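# Planning for two arms: a talk with the Skosar developer

Skosar is a motion planner for pairs of robot arms that share one table. Its lead developer works in Plinthorpe and has been on the code since February.

The first version planned each arm alone and checked for collisions at the end. "It was easy to write and it wasted a lot of time," the developer says. "One arm would sit and wait for the other to clear out."

The current version puts both arms on one timeline and replans every 300 milliseconds. If the camera estimate of a lid or a bowl shifts, only the last part of the path gets thrown away.
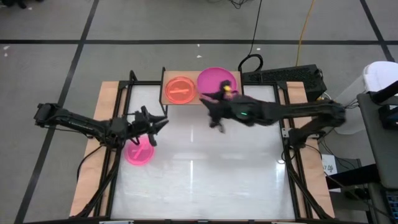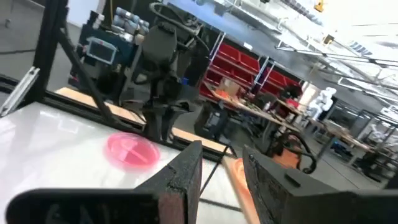
Round, shiny things were the hard part. "The depth data on translucent plastic is bad – you get holes, or a rim that floats above the table. We stopped trusting any single view." Skosar now merges the overhead and wrist views before it picks a grasp, and it slows the arm down when the two disagree.

The test set has 1,225 recorded plans, and 252 of them are failures the team kept on purpose. Every change to the planner is run against all of them overnight. A separate tool, Obura, plays back a failed plan next to the new one. "I look at Obura more than I look at the arms," the developer says.

The next release moves the speed limits out of the code and into a config file. Users at Prinberg asked for that. Support for a third arm is on the list too, but there is no date for it. "The timeline code assumes two in more places than I'd like. I'm still finding them."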